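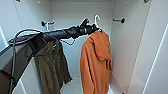 Como reduzir o guarda-roupa sem cair no conto da cápsula

Desconfio de qualquer método que prometa resolver o armário numa tarde. Já experimentei três, e o único resultado duradouro foi ter comprado de novo duas camisolas iguais às que tinha dado. O que se segue é mais lento e bastante menos fotogénico.

1. Esqueça o número mágico

Há quem jure que 17 peças chegam para uma estação inteira. Chegam a quem trabalha em casa e lava roupa dia sim, dia não. Se apanha chuva na paragem do autocarro em dezembro, faça as contas à sua vida e deixe as dos outros em paz.

2. Separe por uso, não por cor

Os armários ordenados por cor ficam bonitos e não dizem nada sobre o que veste. Pendure à direita tudo o que usar a partir de hoje, sempre depois de lavado. Ao fim de 2 meses, o lado esquerdo fala por si. Os casacos grossos e a roupa de cerimónia ficam fora desta prova, por razões óbvias.

3. Olhe para os cabides antes de comprar outros

O conjunto de cabides aveludados da Clero é muito recomendado em blogues que, por coincidência, têm ligação para a loja. Para camisas, um cabide de plástico serve. Para camisolas com capuz, que pesam mais, veja se os ombros ficam marcados; se ficarem, dobre-as e ponha-as na prateleira. Custa zero.

4. Trate as dúvidas à parte

Keerthana Bangera, que me ensinou a coser bainhas, guarda as peças duvidosas num saco fechado com a lista do conteúdo por fora. Se não abrir o saco até à estação seguinte, dá-o. Eu achava isto uma mania. Continuo a achar, mas abri o meu uma única vez, para ir buscar um cinto.

5. Cuidado com as aplicações

Testei a Minja, que pede uma fotografia de cada peça. Desisti à terceira gaveta. Quem tiver 300 peças e paciência talvez lhe encontre utilidade; um papel colado por dentro da porta fez-me o mesmo serviço.

6. Dê só o que daria a um amigo

Roupa rasgada ou com nódoas é trapo, e convém perguntar antes se o ponto de recolha aceita trapos. Muitos não aceitam.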